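May 24, 2026
3 comments 8 shares

Day two with the Movton bar package, on loan from Stilcombe. Two arms, two-finger grippers, one pendant each. Xuelian Xu loaded the drink routines this morning and I went through the quote again. The service plan still doesn't say who pays for replacement finger pads. Asked Nazarenko, waiting.

Bench is laid out for the citrus and ice routine. Board, knife, lemons and lime stay in the middle. Glasses and both bowls go to the taught positions on the sheet, not by eye.
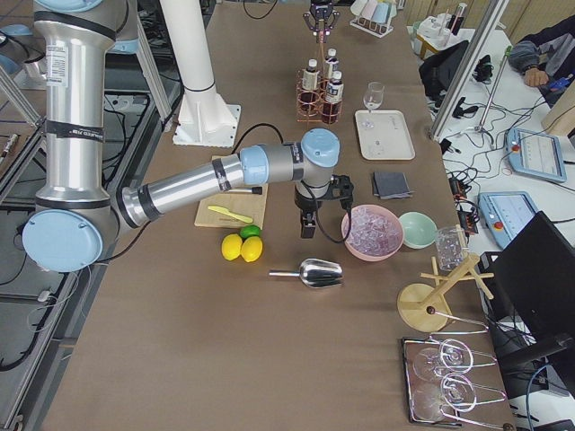 Setup took longer than the manual claims. Most of that was re-teaching the bottle rack, which had moved when we wiped the table. Rack needs a locating pin or tape marks. Xuelian prefers a pin.

Pendant menus are clear enough. Program names get shortened after 8 characters, so two of ours look the same in the list. Renamed them.

Cluvulo's kit is cheaper but comes with one arm and no glass handling. Nouhaila Bensaid wants both on one page before we decide.

To do: cable ties for the side table, log cycle times for the scoop, ask Stilcombe to extend the loan by 3 days.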